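Visual servoing, take four, and the gears finally behave

I've been itching to write this one up since January, when I ripped out the old bore detector for the second time and swore I was going back to fiducial markers. I didn't go back! The branch is merged, the tests are green, and I've spent most of this week grinning at log files.

Quick recap if you skipped the earlier posts. Follum is my little control stack for wrist-camera grasping, and Fisten is the perception side that feeds it. The job is simple to say: find a gear, line up on the axis of its bore, close the fingers without knocking the thing over. The old version fit a circle to the outer edge of the gear, and on a spur gear that's a miserable idea. The edge is all teeth. The fit would hop from tooth tips to tooth roots between one frame and the next, Follum would chase it, and the arm would shiver its way down like it was freezing.

Arne Frerichs looked at my plots on Tuesday and asked why I was fitting the noisiest circle on the part when there was a nice clean one in the middle. Well... yes. So now Fisten looks for the bore first and only uses the teeth as a sanity check on scale. Dark blob, ellipse fit, throw out anything too stretched. It took me 40 lines, and I deleted more than 9 files of clever edge grouping to make room for them. Best feeling in the world.

The bit I'm proudest of is what happens when the fit is bad. The old code returned a pose no matter what, with a confidence number that the planner politely ignored. Now Fisten can say "I don't know," and Follum holds still until it gets 2 good fits in a row. The approach is a touch slower and so much calmer to watch. Holding still also gave me a place to hang the debug dump, so each hesitation gets saved with the mask and the ellipse, and I can replay the whole thing at my desk with coffee.

Metal is still metal, of course. Bright spots come and go with the smallest wrist rotation, and a glint on the rim of a bore can pull the ellipse sideways. I tried clipping, I tried blurring, and what worked best was weighting the edge points by how dark the inside of the hole is next to them. Eckhard Stöcker suggested that one, and I owe him a cake.

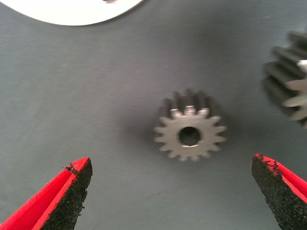

Wrist view, fingers open. Look at the bright sliver on the lower rim of the bore!

Next up is neighbor handling. A bigger gear at the side of the view can still grab the detector's attention if its face is turned the right way, so I want Follum to lock onto one target and carry it through the approach. I have a rough tracker working in the Portela simulator — 22 replays so far, and it only swapped targets in the ones where I moved the camera like a maniac. If you've done this with something lighter than a full Kalman filter, please leave a comment, I'd love to compare.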